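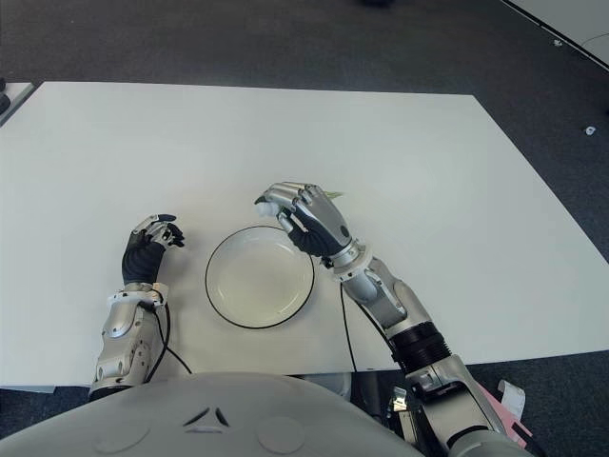 A two-handed robot at a table with a plate, holding a small white object in its right hand.

Main page | Contents | Random article | Recent changes
Search this site Go

Clerby grip fault

The Clerby grip fault is a failure in the hand software of two-armed table-laying robots, first reported in July by the test firm Zirnier. An affected hand closes on a light object and then ignores the command to let go. Hivar, which wrote the software, blamed worn wrist cables and said the fault came up once in 4000 lifts. Zirnier's own run of 2000 lifts gave 300 failures, with new cables fitted throughout - a gap Hivar has never explained.

A software update followed on 17th September. Hivar called the matter closed, but its claim rests on 1000 lifts of a single kind of cup, and the full results were not released. The Jelínek review described the evidence as thin.

See also: Emergency stop; Gripper

Contact us | Copyright and terms | Back to top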